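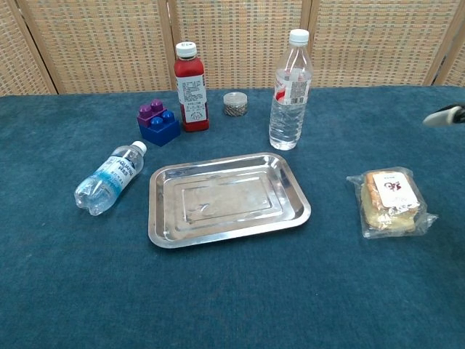 Notebooks > Dye Bench > October

Batch 12, walnut hull on wool. October, started 8:40 a.m.

Third attempt at the brown that Araba got in the spring and, in her words, "didn't bother writing down." I am writing it down.

292 g of dried hulls, soaked overnight in the big Kerex pot. The soak smelled like a pond with opinions. Strained through an old pillowcase, then strained again when the pillowcase proved to have a hole.

9:15 — skeins in, heat on low. Nhàn wants it held under a simmer the whole way. I held it under a simmer most of the way.

10:30 — color is a decent toast. Turned the skeins. One had felted slightly at the tie, which was too tight, which was my tie.

11:50 — heat off. Left everything in the bath to cool while we argued about iron. Nhàn says a pinch at the end. Araba says iron is how you get mud. Split the lot: five skeins plain, three with iron, so 8 in total and no winner yet.

3:20 p.m. — rinsed. Plain ones are a warm brown, close to the spring sample but redder. Iron ones are mud, though rather good mud. Nhàn has claimed them.

To do:
- label the skeins BEFORE they dry this time
- try the Riltgate hulls, same weight
- new pillowcase
- ask Araba whether she used tap water or rain — she will say "water"

Recent entries
Batch 11: onion skins, again
Madder, and what the Kolura scale did to it
Tkachenko indigo vat, day 9

Questions about the bench: ask Nhàn Đoàn | Back to top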